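Gendo redesigns online shop for lighting retailer Gorker

Web design studio Gendo has launched a new online shop for Gorker, the lighting and lamp parts retailer based in Tangen. The site went live in December after a build led by designer Gunnel Sjögren and developer Akihiko Aoki.

The new shop lists 564 products, each with its own page, and replaces two older sites that were run separately. Customers can filter by fitting, colour and price, and pay without opening an account. More than 70 customers tried the checkout before launch.

"We wanted people to find the right part quickly on a phone," said Sjögren. "Most of our time went on search and on the product pages."

Halvard Engebretsen, managing director of Gorker, said: "Our staff can now change prices and stock themselves. That used to take days."

Gendo will host and maintain the site.

Press contact: Gudrun Lie, Gendo

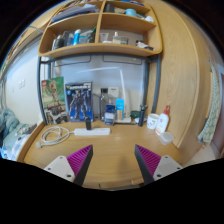
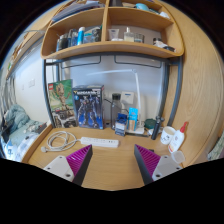
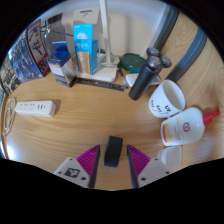
All three pictures: light wooden desk. Free for press use.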